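What I Learned Trying to Save a Tape Label's Back Catalog
Project report, spring term
Group: me, Raíssa Amaral and Washington Cavalcanti

So our project was supposed to be a short history of Sisia, a tiny cassette label that put out music in Tasstead for a few years and then went quiet. We had to change the plan pretty fast. When we went to meet Aparecida Assunção, who ran the label out of her apartment, she brought out the master tapes in grocery bags and asked if we could do something with them. We said yes before we'd asked our teacher (sorry, Ms. Sandhu!).

There were 194 tapes. Most had a band name on them, some had just a date or a doodle, and 13 had no writing at all. Washington made a spreadsheet that first night and I'm very glad he did, even though I complained about his column names for weeks.

The slow part is that a tape copies in real time. A 90-minute cassette takes 90 minutes, and then you still have to listen for dropouts and split the tracks. We borrowed two decks from the music department and ran them during lunch and after school, usually until the building closed. One of the decks ran a little fast, so everything we copied on it in March came out sharp and we had to do it over. I could have caught that a lot sooner if I'd used a test tape like the manual says.

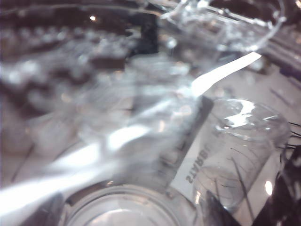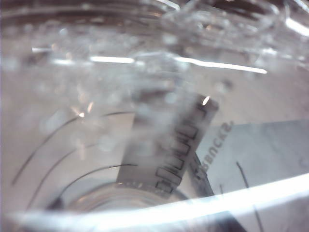
The tracks were the fun part. By the end we had 339 songs that we could match to a band, plus a folder of practice jams and people talking between takes. Raíssa has the best ears of the three of us and she figured out that two bands, Barent and another one with no name on the tape, had the same drummer – he does this little double hit before every chorus. We emailed Reinaldo Figueiredo, who played bass in Barent, and he wrote back the same day with the other band's name and the whole lineup.

We also asked him about permission, and that turned into its own mess. Aparecida owns the tapes but the songs belong to whoever wrote them. We sent out a one-page form, and so far a little under half the bands have signed. The rest of the music stays on the school drive where only our class can hear it.

Things I'd change: clean the deck heads every day, write down which deck made which file, and start the permission emails in week one. I'd also budget more. We spent our whole grant on a hard drive and blank labels and then had nothing left for the listening night, so we held it in the band room with the lights off and people sat on the floor. It sounded great in there.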